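Jawad Jadoon trains for lead role in boxing drama Millville

Greltov Pictures has released new details of Millville, the boxing drama starring Jawad Jadoon as a warehouse worker who goes back into the ring after a long layoff. Filming wrapped in July and the movie is now in post-production.

Jadoon is best known to audiences for his comic parts, most recently the driving instructor in Dahlgren. Millville is his first dramatic lead and his first role that called for sustained physical work on camera.

The actor joined the project early and asked for time to prepare before the cameras rolled. Director Rogério Figueiredo agreed to move the start of the shoot so that Jadoon could learn to box from the ground up. He had never put on a pair of gloves before.

"I told Rogério I didn't want to look like an actor who had been shown a few punches," Jadoon said. "The man I play has been doing this since he was a kid. His feet have to know what they're doing even when he's tired. That part took the longest. My hands were all right after a while, but my feet were a mess for most of the spring."

Training was led by Samina Tanoli, a former amateur fighter who also worked out the fight choreography for the film. Sessions began at 5:30 in the morning and ran until breakfast, followed by film study in the afternoon. Tanoli kept Jadoon on footwork and defense for the first part of the program and did not let him spar until she was satisfied with both.

"He complained, but he came back every morning," Tanoli said. "When we started sparring he got hit, and he learned more from that than from anything I had said to him. By the time we got to the set I could change a combination between takes and he would have it."

Jadoon put in 50 sparring rounds before the first day of shooting. He performed all of his own ring work in the finished film, including the closing bout, which was shot over several nights in a former ice rink on the edge of Stasby. A stunt performer was used for one fall down a stairwell, in a scene outside the ring.
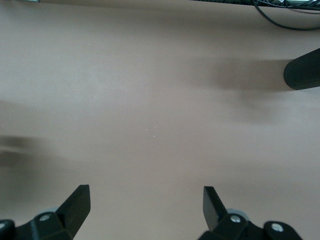
The closing bout was planned as a small number of long takes. Figueiredo wanted the audience to be able to follow each round from the bell to the stool, and he kept the camera outside the ropes for much of the fight. The crowd was made up of 1,104 extras, nearly all of them from Stasby and the towns nearby. Many of them stayed through the night shoots, which finished after 4 a.m.

"I grew up going to fights with my uncle, and we never had good seats," Figueiredo said. "You saw it from a distance, through other people's heads. I wanted some of that in the picture. It puts a lot on the actor, though. If you cut every second you can hide anything. We didn't have that to fall back on, and Jawad knew it when he signed."

Nusrat Janjua plays Farah, the older sister of Jadoon's character, who has been running the family's repair shop on her own and does not want him to fight again. Janjua and Jadoon have worked together once before, on stage, and much of the film rests on their scenes in the shop and the apartment above it. Janjua spent time with a small-engine mechanic ahead of filming so that she could handle the work on screen.

"There is an argument in the second half that we shot early on, when everyone was still getting to know each other," she said. "Rogério asked us to do it again near the end of the schedule, and the second version is the one in the movie. We were both a lot more worn out by then - it helped."

The screenplay is by Sohail Janjua, who is not related to the actress. He wrote the first draft as a stage play before turning it into a script for the screen. The town of Millville in the film is not based on any one place, though the writer has said he took the layout of the streets from the neighborhood where he lived as a student.

Following the shoot, Greltov held a test screening of a working cut in Stasby, with the extras and their families invited. The cut was shown without its final music or sound mix. Figueiredo has since returned to the edit and expects to trim the opening section, where Jadoon's character is seen at his warehouse job, by a few minutes.

Jadoon has kept up his training since the end of the shoot, though on a lighter schedule. He will take a short break before starting work on his next project, a family comedy that Greltov plans to announce separately. He said he has no plans to fight outside the movies.

"Samina offered to find me an amateur bout," he said. "I thanked her and went home."

Millville is directed by Rogério Figueiredo from a screenplay by Sohail Janjua, and stars Jawad Jadoon and Nusrat Janjua. Fight choreography is by Samina Tanoli. A release date and the first trailer will be announced once post-production is complete.

Interview requests for the cast and director should be sent to the Greltov Pictures press office. Stills will be made available to accredited media along with the trailer.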